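Acoustique appliquée : notes de cours, chapitre 6
L'écoute au casque et l'effet d'occlusion
Mai 2022, par Manee Panyasiri

6.1 Rappel

Le conduit auditif ouvert se comporte, en première approximation, comme un tube fermé à une extrémité par le tympan. Pour une longueur L de 2,5 cm et une célérité de 340 m/s, la première résonance se situe à f = c/4L, soit 3,4 kHz. Les mesures donnent une valeur un peu plus basse, le tympan n'étant pas une paroi rigide et l'ouverture imposant une correction de longueur.

Lorsque l'on obture l'entrée du conduit, le système change de nature. On a désormais un tube fermé aux deux bouts, dont la première résonance est f = c/2L. La longueur à retenir est celle de la cavité résiduelle, toujours inférieure à L. Erreur fréquente à l'examen : conserver la longueur totale.

6.2 Couplage du transducteur

On distingue trois configurations : circum-aural, supra-aural, intra-auriculaire. Dans la dernière, le transducteur travaille sur un volume de l'ordre de 1 à 2 cm³. Aux basses fréquences, la pression y est uniforme et proportionnelle au déplacement volumique de la membrane, ce qui explique qu'une membrane d'une dizaine de millimètres suffise à reproduire le grave, à condition que l'étanchéité soit assurée.

Une fuite se modélise par une masse acoustique et une résistance en parallèle avec la compliance de la cavité. Elle introduit un filtre passe-haut. Les écouteurs à tige posés dans la conque, sans embout, fonctionnent en régime de fuite permanente et leur réponse dépend fortement du porteur. 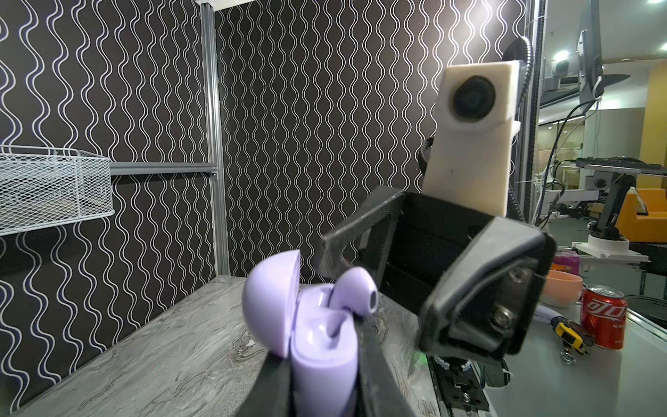 6.3 Effet d'occlusion

La parole propre se transmet aussi par conduction osseuse. Les vibrations de la partie cartilagineuse du conduit rayonnent dans la cavité. Conduit ouvert, cette énergie s'échappe vers l'extérieur. Conduit fermé, elle élève la pression au tympan, surtout en dessous de 1 kHz. La voix est alors perçue comme caverneuse.

Deux remèdes usuels :
- insertion profonde, jusqu'à la partie osseuse (réduction de la surface rayonnante) ;
- évent, au prix d'une perte dans le grave.

6.4 Exercices

Exercice 10. Calculer la première résonance d'un conduit obturé dont la cavité résiduelle mesure 17 mm. Comparer au cas ouvert du 6.1.

Exercice 11. Tracer le schéma électrique équivalent d'une cavité avec évent. Montrer que la fréquence de Helmholtz varie comme la racine carrée de la section de l'évent, à longueur effective constante.

Les corrigés seront déposés en juillet avec ceux du chapitre 7.

Commentaires

nadir_b : Au 6.3, la masse de l'évent est-elle à compter avec la correction d'extrémité ?

M. Panyasiri : Oui, des deux côtés.

Lucile : Pour l'exercice 10 je trouve 10 kHz tout juste, est-ce normal ?

M. Panyasiri : Oui, avec c = 340 m/s.

Contact : secrétariat des enseignements d'acoustique | © M. Panyasiri | Haut de page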